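Home About What we collect Join in Contact

About Tromer

2 min read

Hi, we're Tromer! We're a team of 8 working out of two rooms above a bakery in Cirkstead, and we gather examples of everyday housework so that learning systems can pick it up. Laundry, mostly. I started the company after a long stint at Travby, where I sorted warehouse footage and kept wishing somebody would record the stuff that happens in ordinary bedrooms.

Our folding set, Gál, is the one I'm proudest of. Each collector takes a gripper home, works through the family washing on whatever bed or table they've got, and sends us 30 takes a week. Thin crinkled cotton is my favourite — it never lies the same way twice, and picking it up by a corner takes real patience.

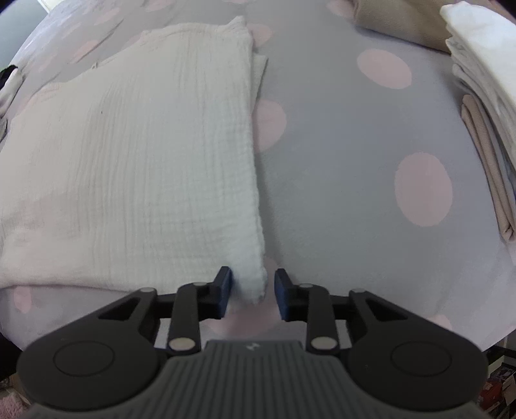 Corners were the hardest bit to learn, according to Yuxi Xia, and the first 100 went by before it felt natural to close the fingertips on one layer and leave the next one alone. We keep the fumbles too, by the way. A model needs to see a missed grab and the second try (I'd argue it needs those more than the tidy ones).

We passed 1,000 finished folds in July and had cake for it on the Friday. Towels are next, then fitted sheets — wish us luck!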